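Does a Placemat Protect a Table? A Report on Claims, Surfaces, and What We Could and Could Not Show

Final report, Household Materials project

1. Why we picked this

Every product page for placemats makes the same promise. The mat "protects your table." None of the pages we read for this course said what it protects the table from, how much, or compared to what. Our section was asked to choose one everyday claim and test it with things a student could get hold of, and this one seemed easy. It was not as easy as we thought, and we are not convinced we got a clean answer.

The claim we started from is on the packaging of the Olard woven mat: "Guards fine wood against scratches, heat and spills." The seller, Pladmont, repeats it almost word for word on its site and adds that the mat "keeps your table looking new." We wrote to Pladmont asking what testing was behind the sentence. We got back a coupon.

2. The table

All of the work was done on one pale wooden table with a clear, slightly shiny finish. We call it a maple-type surface in this report because it looks like maple. We don't know if it is solid wood or veneer. One of our group was sure it was solid, another was sure it wasn't, and neither of them had a reason beyond the way it felt to knock on it. We left it alone, although it matters: a thin veneer can't be sanded back many times, so the cost of a scratch is different.

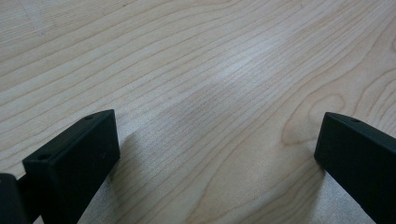 The finish matters more than the wood under it. Most of what people call a scratched table is a scratched coating. In the course reading, the author treats "wood hardness" as the main factor in table wear, and we think that is a mistake for any table that has been sealed. A fork tip meets the coating first. Unless the mark goes through, the hardness of the tree has little to do with what you see from your chair.

We looked over the table before any mat went on it, under the room lights and then again by the window at 2 in the afternoon. We recommend both. Marks that were plain from one side disappeared from the other, and we argued over several spots that might have been flaws in the finish or only part of the grain. This was our first real problem. If four people can't agree on which marks are there at the start, a before-and-after comparison is on shaky ground.

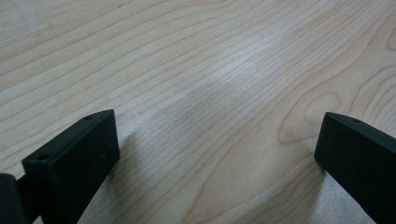

Figure 2. Bare tabletop at a low angle, with looping grain on the right side.

We ended up scoring marks as "definite" or "disputed" and only using the definite ones. This throws away data. It also probably hides exactly the kind of light wear a mat is supposed to prevent, so our method may be unfair to the product. We still prefer it to counting shadows.

3. The mat

The mat has a fine woven texture, grayish brown with small white flecks, with wide white bands in one section and narrow white lines in another. Olard calls the design Tilar. The packaging says the weave "breathes," and we could not work out why a placemat would need to.

What we cared about was whether grit gets through. Dust and crumbs are hard enough to mark a coating when something heavy slides over them, and a woven mat has gaps. A solid mat would keep grit on top, where you can wipe it off. A woven one may let it drop and then hold it against the table. If so, the mat could cause the very marks it is sold to prevent.

We set dishes on the mat, left them through a meal, and moved them the way people do at dinner, with small pushes and turns. Nobody was told to be careful. After each meal the mat was lifted straight up and the table underneath was checked by touch and by eye. 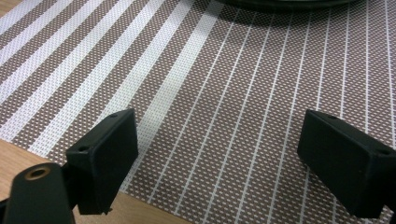
A reader of our draft objected that lifting the mat straight up is not how anyone clears a table, that people drag it toward them with the crumbs still on it, and that our careful lifting removed the one moment when damage was most likely. They also asked why there was no comparison with a cheap vinyl mat from the grocery store.

Both points are fair. We had no vinyl mat in the budget. On dragging, we went back and added a second round in which the mat was pulled off the table by its near edge. We report the two rounds separately below.

4. What we found

We ran 16 meals. In the lifted round, we recorded no new definite marks under the mat. In the dragged round, we also recorded no new definite marks, but the list of disputed ones got longer. We can't tell you if that means dragging hurts the finish or if we had simply gotten better at staring at the same table.

Grit did get through. We could feel it with a fingertip after most meals. It was never much, and it wiped off with a dry cloth. Over a school term it would be a lot of wiping, and we doubt that people who buy a mat to save themselves trouble are going to do it.

We did not test heat. The packaging claims it, but the table was not ours to ruin.

5. The Koutsoukos numbers

One source keeps coming up when you search this topic, the Koutsoukos table care survey. It says that 1,134 of 1,239 households using placemats were "satisfied with the condition" of their tables. Several sellers quote it as proof.

It proves very little. There is no group without placemats, so we have no idea how satisfied those people are. A household that buys mats may be the kind that wipes up spills right away. "Satisfied" was also reported by the owners, and nobody inspected a tabletop. We spent a long time looking at one table with the best intentions and could not agree on it.

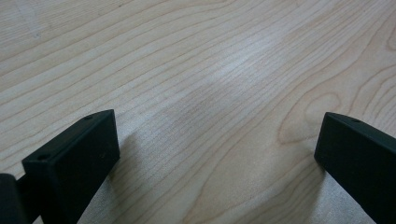

The angle of the light alone changed our own scores enough to worry us. Under glare the grain washes out and fine marks are easy to miss, and in softer light ordinary grain lines start to look suspicious. Any survey that asks people to judge their own table from memory has this problem and doesn't mention it.

6. Limits

One table, one type of mat, a short period, and judges who knew which area had been covered. The last of these is the worst. Next time the person scoring should not know where the mat was, which would be easy to arrange and which we did not think of until September was over.

We would also put a strip of clear film over part of the table and scratch that instead, so that real marks could be made on purpose and the scoring checked against them. Until someone does that, our position is that the mat keeps plates off the wood and catches some of the mess. The rest of the sentence on the packaging is unsupported.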